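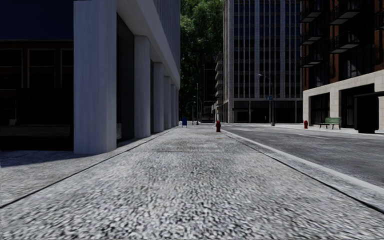

A bit of pavement in Datelum, our practice town, with the blue mailbox and the nearest hydrant.

About us

Hello! I'm Fionnuala Ó Briain and I run Luklow, which sounds terribly grand for a shared workshop behind a row of garages in Prunditthorpe. We build a small pavement robot called Noonan. Well, we build Noonan over and over again, as he's been taken to bits more often than I've had my car serviced, and we teach people how to build their own as we go along.

How it started

I used to repair sewing machines (I still do, if you bring me one and a packet of biscuits) and my kitchen table was where the first Noonan came together. He was a plastic storage box on four wheels with a motor out of a mobility scooter, and he went in one direction with tremendous confidence. I wanted something that could trundle to the end of the lane with a parcel and come home again. My neighbours wanted me to stop testing it at breakfast time. So in September I took on the lease here, put up shelves, and told a few people there was bench space going if they fancied it.

The building says 1835 over the door. It was a saddler's, then a store for seed potatoes, and the floor slopes enough that a robot left out of gear will end up under the sink. We've got quite fond of that. If your brakes hold in our back corner, they'll hold most places!

What we do

Most of the time somebody is soldering and somebody else is looking for the good pliers. Noonan is on his second proper chassis now, an aluminium one that we cut and drilled ourselves, with a camera on a short mast and a battery that slides out from the side. I wanted it to slide out of the back and was outvoted, and I've since had to admit the side is much handier when he's parked against a wall.

The other half of the work is on the computer, and I'll own up to being a late convert. Before Noonan goes anywhere near the real High Street he drives around Datelum, which is a made-up bit of city with wide pavements, tall buildings and a fair amount of clutter to get past. We use it to work on how he reads a kerb, and what he does when there's a row of pillars down one side and a road down the other. Dark glass is a pest. He sees a reflection in a shop window and thinks there's more street in there, so we've spent a lot of evenings persuading him otherwise. The hydrants are a bit American for Prunditthorpe, but a thing to steer round is a thing to steer round, and he's learnt a lot from them.

I like that you can get it badly wrong in there and all it costs you is a cup of tea while it loads again. Our pensioners' group took to it faster than anyone, I should say. They argue about the best line past that mailbox the way other people argue about parking.

The boring-but-useful bit

We're a small not-for-profit company. Bench space is £19 a month, and that gets you a drawer with your name on it, use of the pillar drill and the 3D printer once you've been shown how, and as much scrap timber as you can carry. Filament you pay for by weight, and there's a jar. Building sessions start at 2 in the afternoon and finish when the last person wants their supper. You don't need any experience. You do need closed shoes, and long hair tied back at the drill, and I will nag.

Under-sixteens are very welcome with a grown-up who stays. We had a father and daughter in all last winter who built a wheel encoder from a bicycle reflector and a light sensor, and it's still on Noonan's left side, working better than the shop-bought one on the right.

How we pay for things

Bench fees cover the rent and the electric. On top of that we had a grant of £2000 from a local fund, which went on motors, a decent extractor fan and a second-hand computer with a proper graphics card so that Datelum doesn't run like a slide show. I mend sewing machines on the side and a bit of that goes in too. We don't sell robots. People do ask! If you'd like a Noonan you'll have to come and make one, and I'll lend you the drawings.

What's next

Crossing the road, mainly. He's quite good along a pavement now and hopeless at the edge of one. In Datelum he'll sit at the kerb for ages, thinking it over, and then go when I'd rather he hadn't. So that's the winter job, along with a waterproof lid that doesn't rattle and a new bracket for the mast, which I bent getting him through the door. We're also after somebody who knows about sound, as we'd like him to make a polite noise when he comes up behind people. At the moment he squeaks, and that's only the bearing.

Come and see us

Pop in whenever the green door is open, or leave a note in the letterbox if it's shut. There's a step, but we have a ramp (built for Noonan, borrowed by everyone) so just knock and we'll put it out for you. Parking is best by the church. The kettle is on the left as you come in, and the blue mug is mine.

Fionnuala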